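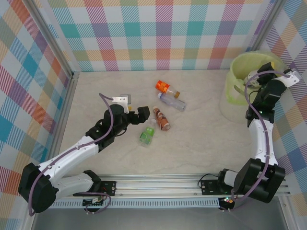
June 10, 2025

Packaging workshop, Istmont – notebook entry, lid and container trials

Entered by Despina Ristić

Work continued on the soup container order for Brotedeo. The customer has asked for a tub that can be filled hot, closed by hand at a counter and carried home in a paper bag. The sample lids received in April were returned to the supplier with our remarks, and the second set is now under test.

Trial 1, filling. Tubs from lot 1013 were filled with water at 93 °C to the molded line and closed at once. Each was left on the rack until cool enough to hold, then opened and closed again. The walls kept their shape. Two lids pulled inward at the center as the tubs cooled and were hard to lift by the tab. The vent hole on both was partly closed with flash from the mold. I have trimmed one by hand and will repeat the test on it. The other is kept untrimmed in the sample drawer, marked in red.

Trial 2, tipping. Closed tubs were laid on their sides on blotting paper. The Mendonça lid held along the whole rim. The Lilley lid let through a small amount at the tab, always at the same spot, where the bead is thinner. The difference can be felt with a fingernail. I would not offer the Lilley lid for soup in its present form, though it would serve well for salads and dry goods, and the price is better.

Trial 3, stacking. Filled tubs were stacked and left over the lunch period. The lower lids bowed slightly but stayed closed. Empty tubs still stick together when taken from the sleeve, which was the customer's first complaint and remains open. The stacking ribs appear too shallow. A drawing with deeper ribs has been requested from the tool shop, and no date has been given.

Labels. The paper label wrinkled on every hot-filled tub. The film label did not, but it comes away in one piece if a corner is lifted. The customer has not said which matters more to them. To be asked.

Stock. One carton of 200 tubs from the same lot is reserved for these trials and should not be drawn on for other work. Please sign the sheet on the shelf when taking any. The kettle thermometer reads 2 degrees high against the reference and all figures in this entry have been corrected for it.

To do: repeat Trial 1 with the trimmed vent; write to Mendonça regarding flash; freezer test on both lids, overnight, tubs filled to the line; send Brotedeo the tipping results with the blotting papers attached.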